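**Storage notes: small plate racks on the open shelf**

The Mokard kitchen changed over from stacked plates to upright racks in October, and several members have asked for the measurements and the reasoning. Both are set out below, along with the changes made after the first few months of use.

The old arrangement was a single stack on the shelf beside the sink. Shelf width is 545 mm between the brackets. A stack uses little of that width, but the plate at the bottom can only be reached by lifting everything above it. Most of the rim chips recorded in the breakage book were on plates from the lower half of a stack, and most of those happened during lifting.

An upright rack trades height for access. Each plate stands in its own slot and comes out without touching the next one. The type in use is low, black and open, with looped dividers that stand between the plates and carry them at a slight lean. The lean matters. A plate held fully vertical in a wide slot will rock when its neighbor is removed, and a plate that leans too far will rest its rim on the next plate and defeat the purpose.
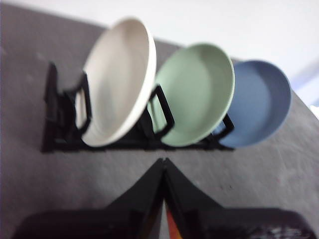 Spacing was settled by trial. With shallow rimmed plates, one plate per slot is the working limit. Two flat saucers will share a slot without trouble, but two rimmed plates will not, as the rims lock together and both have to be pulled at once. Bowls deeper than a hand's thickness should stay in the cupboard. They fit in the rack only by blocking the slots on either side.

Before buying, measure the following:

- Clear width of the shelf, between brackets or uprights.
- Clear height to the shelf above. Take the largest plate diameter, add the height of the rack base, then add 50 mm for the hand.
- Rim depth of the plates, measured from the table to the top of the rim with the plate lying flat.
- Depth of the shelf from wall to front edge. The plate should not project past the front edge at its widest point.

The second item catches most people. The shelf at the Fukumton annex had enough width for two racks but only 124 mm of clear height at one end, where a pipe crosses. The rack there now holds saucers only.

Placement on the shelf also needs some thought. A rack set hard against the wall holds its position but makes the rear plate awkward to grip. Leave a gap at least as wide as two fingers. On a smooth shelf, put a textured mat or a piece of felt underneath. A light rack with one plate left in it can slide when that plate is pulled at an angle, and a mat with some grip largely prevents this. Cut the mat larger than the rack on all sides so that the rack can be shifted without hanging a foot over the edge of the material.

Mats should be lifted and shaken out weekly. Crumbs collect under the base and are not visible until the rack is moved.

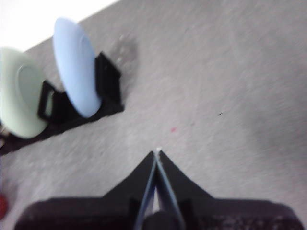 Loading order is a matter of habit, but a fixed order makes missing plates easier to notice. The Nestivard group keeps its racks sorted by color and always fills the same slots. Mokard sorts by size, largest at the left. Either works if everyone follows it. A rack loaded at random tends to end up with the heaviest plates at one end, and on narrow models this can lift the opposite foot when the last light plate is taken out.

Unload from either end and work inward. Taking a plate from the middle first is possible but requires a straight lift, and a tilted lift will scrape the rim against the divider. Painted or glazed rims show this as a gray line, which usually comes off with baking soda paste and a soft cloth. If it does not, the glaze may be worn through, and the plate should be retired from shared use.

Drying is a separate matter. A rack on a mat is for storage, and plates should be dry before they go in. Water held under the base marks the mat and will eventually loosen the coating on a metal rack. For drying, use a rack with a tray beneath it and move the plates over afterward.

The racks were ordered through Hầu, and the same model remains in the catalog under item 522. Members with existing racks of another make do not need to replace them. Check that the dividers are firm at the base - a loose divider can be tested by pressing sideways with one finger - and that no rough edges face the plates.

Spare felt is kept in the drawer under the shelf at Mokard. Please write the amount taken on the sheet inside the drawer.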